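Sorting out the parts bench, and a few words about trays

I meant to write this up a week ago, but then my sister came to stay and the spare room (which is also the computer room, and the room with the good lamp) had a guest in it, so the whole thing sat under a sheet until she went home.

Some of you will remember that I started teaching Larasati Halim's two boys how a PC goes together. It began with one afternoon and an old Kesater desktop that I'd paid 20 dollars for, and I had no plan at all. I opened the case, put all the parts in a shoebox, and let them dig. They loved it, but I spent the evening on my knees looking for screws, and one memory stick went home in somebody's coat pocket. It came back the next day with a cookie crumb in it, and I'm pleased to say it was fine after a wipe.

So I've been thinking about trays. My friend Gilang Khoo used to repair office machines for Nitwood, and he always laid the parts out in the shape of the thing they came from. Processor up here, memory over there, drive where the drive goes. When he was called away to the phone he could come back and know just where he'd stopped. I thought that was fussy when I was younger. Now that I can't remember why I walked into the kitchen, I think it's the best habit a person could have!

The one I've settled on is gray molded plastic with raised walls, and it's made like a very simple motherboard. It has a square pocket for the processor and narrow slots that look a lot like memory slots. I set it right on top of the open case while we work, which saves me half the table, and the table was never big to begin with. The boys took to it right away. The younger one likes the socket best, and he'll pick the chip up and put it back over and over, very gently, with his tongue sticking out.

Hard drives were the other headache. A bare drive slides around and I'm always nervous about little fingers on the circuit board side. I had a pair of blue plastic caddy brackets left over from another job, and they grip the drive at each end so it can stand up on its edge by itself.

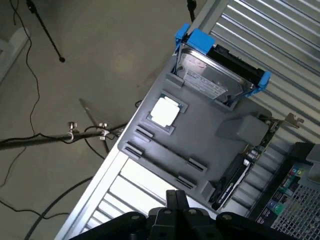 I still want a better spot for the screws. Qistina Raju swears by an egg carton with the rows marked in pen, and I may try that, though in this house the egg carton would have to be defended from the dog. I've also promised the boys we'll do a full build in January, from bare case to the first beep, and I've got until then to find a power supply I trust. If anyone local has a spare one gathering dust, I'll trade you a jar of plum jam for it.

Next time I'll go through the cable drawer. I've been putting that off since the summer and I'd like to put it off a little longer.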